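Does seasoning wooden spoons with oil do anything?

Kitchen & Cooking > Tools and Care

potlidpete
Posts: 3,388
I keep seeing the same advice passed around like it came down from a mountain: oil your wooden spoons once a month or they'll crack and fill up with germs. The latest was a flyer that came in the box with a set from Wivora, and surprise, Wivora also sells a little tin of spoon oil. I've cooked with wood since college. I have never oiled anything. My oldest spoon is flat on one side from scraping and it still stirs soup.

So has anybody tested this, or are we all repeating what the person selling the tin says?

marrowbone
Posts: 200
I oil mine. Mineral oil from the drugstore, wipe it on, leave it overnight, wipe off whatever didn't soak in. They look better and the grain doesn't get fuzzy. Can't prove they last longer, but it costs next to nothing and takes a few minutes.

potlidpete
"They look better" is a fine reason. It's the germ part I don't buy.

dillweedandco
Posts: 13
First post in this section, hi. My grandmother boiled hers every spring and then set them out in the sun. No oil. I have two of them and they must be older than I am. One has a crack at the neck but it's been there as long as I can remember.

saltlick_77
Boiling is the worst thing you can do to wood! You pull out whatever is in there and then it dries too fast and splits. Your grandmother's spoons made it in spite of the boiling.

dillweedandco
Maybe, but I have the spoons. Do you have any that old?

saltlick_77
No, I'll give you that. Though you don't have the ones that split and went in the trash, either.

marrowbone
That's a fair point about old stuff in general. We only see what survived.

quartercup
Can I push on the storage side of this? I think people blame oil or no oil when the real trouble is that they shove a damp spoon head down in a crock with eleven others and wonder why the handles go black at the bottom. Mine were like that for years. I switched to hanging them last June and the black spots quit coming. Same spoons, same soap, still no oil. 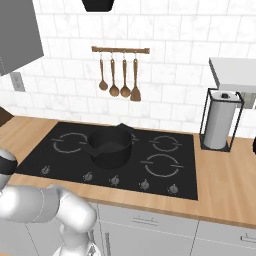

The other thing I changed was drying time. I used to hang them straight from the sink and they'd drip on the counter, so now they get a towel first and then an hour lying on the rack. I have no idea which of the two changes did it. Could be the towel alone.

potlidpete
See, I appreciate someone who admits they changed two things at once. Most of these "I tried it and it works" posts leave that out.

ovenmitt_omar
I'm going to disagree with the hanging crowd. Anything that hangs near a stove gets greasy. You get that sticky yellow film, and then dust on the film, and then you're washing tools you haven't even used. We had a rail in our rental in Grostham and I hated it by the second month. Drawer, with a divider, done.

quartercup
A drawer is dark and closed, though. If they go in even a little damp you're back to the crock problem.

ovenmitt_omar
Then don't put them away damp?

saltlick_77
Everybody in this thread is going to land on "dry your spoons."

marrowbone
I'd still say oil does one thing you can see. Put a drop of water on a spoon you've oiled and a drop on one you haven't. On mine the first one beads up for a while and the other soaks in. Whether that matters over a whole pot of sauce, no clue.

potlidpete
OK, I tried that tonight, because I'm stubborn. One old spoon with olive oil, since that's what I had, and one plain. The oiled one beaded. Then I ran both through a sinkful of hot soapy water and did it over, and I couldn't tell them apart. So you'd have to redo it constantly.

marrowbone
Don't use olive oil! It goes rancid and your spoon will smell like an old crayon box. Mineral oil, or the kind with beeswax in it. And you have to let it sit overnight, an hour won't do it.

potlidpete
It had maybe ten minutes. Fine. I'll pick up some mineral oil and do it your way, but I'm using the same two spoons and the same sink. If the Wivora tin turns out to be drugstore oil with a nicer label I'm going to be unbearable.

dillweedandco
Does the kind of wood matter? Mine are very light and hard, maybe maple. The cheap ones I got at the Itdale flea market are soft and they went fuzzy after a couple of washes.

saltlick_77
More than the oil does, I'd bet. Soft wood fuzzes. Sand it with fine paper, around 200 grit, wet it, let it dry, sand again.

ovenmitt_omar
Or buy another spoon.

dillweedandco
I'll try the sandpaper on the worst one first. Should I do the handle too or just the bowl?

saltlick_77
Just the bowl, unless the handle bugs you.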